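Odds & Ends Bin — Frequently Asked Questions

Welcome! If you've just found us, the short version is that we run a swap bin for small things that are too good to throw out and too odd for a charity shop. These are the questions people ask most, with answers by Annatjie Ndlovu, who looks after the Mekura bin.

What sort of things can I put in?

Small, clean and safe to pick up with a bare hand. We love knobs, handles, spare blocks from toy sets, cloths, little boxes, computer bits, curtain rings, jam jar lids (yes, really — people come looking for them) and anything you've kept in a drawer for years thinking it might come in handy.

What can't I put in?

No blades, glass, food, medicines, loose batteries or anything that leaks. Paint tins are a no as well, even empty ones. If it's longer than your forearm, please take it to the big shelves at Jacobs instead.

Do I have to bring something to take something?

Not at all! Plenty of people come once with a full carrier bag and then visit for months just to browse. It evens out nicely. We logged 3,330 items last year and the bin was never full to the top and never bare.

My item is only part of something. Is it still any use?

Bring it! Parts are the best bit of the whole scheme. One visitor matched a single drawer knob to a bedside cabinet that had been missing one for ages, and she was so pleased she came back to show us the photo. If you know what your part belongs to, tie a paper label on it.

Should I wash cloths first?

Yes please, and dry them fully before they go in. Don't bother ironing. Folded is lovely but they never stay that way once people start rummaging, so a scrunched-up cloth is fine by us. Bright colours go fastest.

How do I know whether electrical bits work?

Mostly you don't, I'm afraid. We don't test anything at Mekura. If you know that something works, write "works" on a sticky label with the month you last used it, and if you know it's broken, say so too — some people want things purely for the spares. Anything with a mains plug has to go to Arkinov, where they can check it properly.

Can I put boxed things in?

Yes, small flat boxes are very welcome, with or without their contents. Leave any printed label on, as it helps people work out what they've found. Do open the box and check inside first! We've had a birthday card with the money still in it.

What might I find on a typical visit?

It changes all the time, so I can only say it's a proper mixture. You could go home with a craft offcut, a bit of desk clutter or something you can't name at all. I'm especially fond of mystery blocks in good strong colours, which make excellent doorstops and bookends if they're big enough.

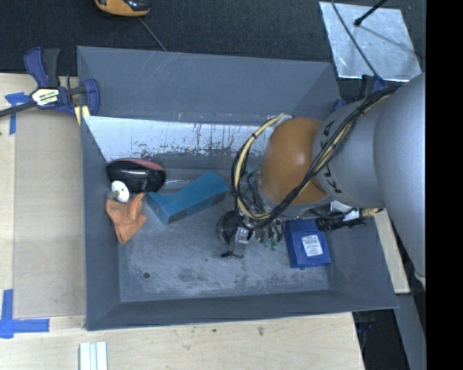

In the bin: an orange cloth, a white knob, a teal L-shaped block and a flat blue box.

Does the bin get cleaned?

We empty it and sweep the floor out every April, then put everything back. It's a hard-working bin with plenty of marks on it, so give your finds a wipe when you get home.

Can my children come along?

Please bring them, they're brilliant at this. Children under 8 need a grown-up beside them. The usual outcome is that they find a treasure in the first minute and you spend half an hour looking for a hinge.

Can I reserve something?

Sorry, no. If you see it and like it, take it with you.

Is there another bin near me?

There's one at Ota, which is smaller but wonderful for buttons and sewing bits. Bus 81 stops outside.

I put something in by mistake. Can I get it back?

Come and look as soon as you can, and leave a note on the board with a short description. Keys are kept separately in locker 223, so ask about those before you start digging.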